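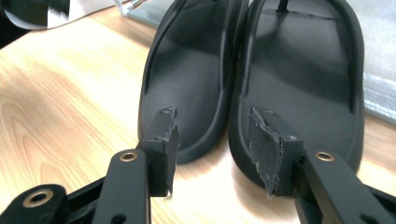
夏の終わりの旅行の荷造りが、毎年どうしてもうまくいかない。行きは軽いのに帰りは重い、という話ではなくて(それもあるけど)、行く前の晩に部屋じゅうに物を広げて、広げたまま夜中の1時になっている、あの時間がもう苦手なのだ。今年も9月に入ってから島へ行くことにして、前の晩は案の定テーブルの上まで荷物置き場になった。黒いサンダルもテーブルに並べて、持っていくか置いていくかでしばらく悩んだ。かかとのところが丸くて、縁がぐるっと厚く盛り上がっているやつ。かばんに入れるとこの厚みが地味に場所を取るんですよね。履いていけばいいじゃないかと言われそうだけど、フェリーの甲板は風が強いし、港から宿までの坂道は靴で歩きたい。で、結局持っていくことにした。

荷物の話を続けると、私が使っているのはMenitanceというところの布のリュックで、買ってから3年になる。ファスナーの引き手がひとつ取れて、いまは靴ひもの切れ端を結んである。これが意外と引きやすくて、残りの引き手も全部ひもにしたいくらい。ただ、仕切りというものがまったくない。筒。ただの筒。上から物を落としていく方式なので、最初に入れたものは宿に着くまで二度と会えない。今回いちばん下に入れたのは、よりによって酔い止めだった。

フェリーは朝の便で、港には6時半に着いた。早すぎた。待合所はまだ半分シャッターが閉まっていて、自動販売機だけがやたら明るい。コーンスープを買って(9月だけど、朝の港は寒いんです)、ベンチで飲みながら乗船名簿を書いた。あの名簿、毎回ボールペンのインクが出ない。4本くらい試して、いちばんましなので薄い字を書いた。

船の中では2等のじゅうたん席に寝転がった。酔い止めはリュックの底。取り出すには全部出すしかなくて、そのうち揺れてきて、もう全部出す気力もない。横になって目を閉じて、関係ないことを考えてしのいだ。冷蔵庫に残してきた豆腐のこととか。

島に着いたら、あっけなく元気になった。

宿はNivdenという小さな民宿で、名前の由来を聞いたら先代がつけたのでわからないと言われた。部屋は2階の角。畳がちょっと沈むところがあって、そこを踏むと押し入れの戸がかたんと鳴る。最初は誰かいるのかと思って本気でびっくりした。夜中にトイレに立つたびに鳴るので、2日目からは壁づたいに歩くようになった。そういうところも含めて、すごく好きな宿だった!

ごはんがまたよくて、朝から焼いたアジと、あおさの味噌汁と、名前のわからない小さい貝の煮たの。この貝が楊枝でくるっと取れるときと、途中でちぎれるときがあって、ちぎれるともうどうにもならない。殻を吸っても出てこない。隣のテーブルのご夫婦は二人とも全部きれいに抜いていて、何かこつがあるんだろうけど聞きそびれた。知っている人がいたら教えてください。

昼間は特に何もしなかった。何もしないつもりで来たので予定どおりなんだけど、実際に何もしないでいると、午前11時くらいにそわそわしてくる。それで歩いて港のほうまで行って、Escobarという喫茶店に入った。船の絵がたくさんかかっている店で、アイスコーヒーを頼むと小皿に柿の種がついてくる。コーヒーに柿の種。合うかと言われると、うーん、どうだろう。でも全部食べた。窓ぎわの席から防波堤が見えて、釣りをしている人が並んでいて、誰も何も釣れていない時間がずっと続いていた。私が見ていたあいだの話なので、帰ったあとにものすごく釣れたのかもしれない。

サンダルはちゃんと活躍した。宿から浜まで下りる道がコンクリートの階段で、途中から砂になる。靴だとその境目でいちいち立ち止まって脱ぐかどうか考えることになるけど、サンダルならそのまま行ける。浜は思ったより石が多くて、波打ちぎわに近いところだけが細かい砂。足だけ海に入れて、しばらく立っていた。9月の海ってまだぜんぜん温かいんですね。空気のほうがもう秋で、水の中のほうがぬるい。上がるのがいやになって、ふくらはぎまでずぶずぶ入っていったら、ズボンの裾をしっかり濡らした。

帰り道に無人販売の棚があって、小さいみかんがひと袋200円だった。まだ青いの。お金を入れる缶が置いてあるんだけど、財布には大きいお札しかない。宿まで戻って崩してもらって、また坂を下りて買いに行った。往復で汗だくになって、部屋でむいて食べたら、びっくりするほど酸っぱい。酸っぱいんだけど手が止まらなくて、夕飯の前に半分なくなった。残りは持って帰ろうとしてリュックのいちばん上に入れておいた。ここは学習している。

島のバスにも一度だけ乗った。1日に何本もなくて、時刻表の数字がすかすかで、バス停の柱のほうが立派。運転手さんが発車前に「どこまで」と聞いてくれて、灯台の下までと言ったら、帰りの便はないよ、と教えてくれた。じゃあ歩いて戻ります、と言って乗った。50分かかった。途中からずっと上りで、ときどき道の脇にヤギがいる。つながれているのもいるし、自由にしているのもいる。自由なほうに道をふさがれて、しばらく向かい合ったまま待った。向こうが先にあきて草のほうへ行った。

灯台そのものは、着いてみたら思ったより小さかった。中には入れなくて、まわりをぐるっと一周しておしまい。でも裏側に回ると風がぴたっと止まる場所があって、そこに座っておにぎりを食べた。宿の人が持たせてくれたやつで、中身は昆布と、もうひとつは梅。海苔がしっとりしているほうのおにぎりが好きなので、うれしかった。

お土産はLirnusという雑貨屋で、手ぬぐいを買った。魚の柄と、波の柄で迷って、波にした。魚のほうは顔がちょっと怖かったので……。台所にかけるつもりだったのに、いまは首に巻いてこれを書いている。扇風機の前で書いていると首だけ冷えるのだ。

最後の夜は早く寝るつもりが、また荷造りで遅くなった。来たときと同じ荷物のはずなのに、なぜ入らないんだろう。服はたたみ方が雑になるし、濡らしたズボンはまだ乾ききっていないし、サンダルは細かい砂が入り込んでいて、洗面所で流してもどこからか出てくる。ビニール袋に入れて口をしばって、横のほうに無理やり押し込んだ。酔い止めは先に出して、上着のポケットに入れた。帰りの海は鏡みたいに静かで、飲まなくても平気だったと思う。飲んだけど。そしてよく寝た。

家に帰って冷蔵庫を開けたら、豆腐は期限を過ぎていた。みかんはあと4つ残っていて、今朝ひとつ食べたら、島で食べたときより少し甘くなっていた気がする。気のせいかもしれないので、明日もうひとつ食べてみます。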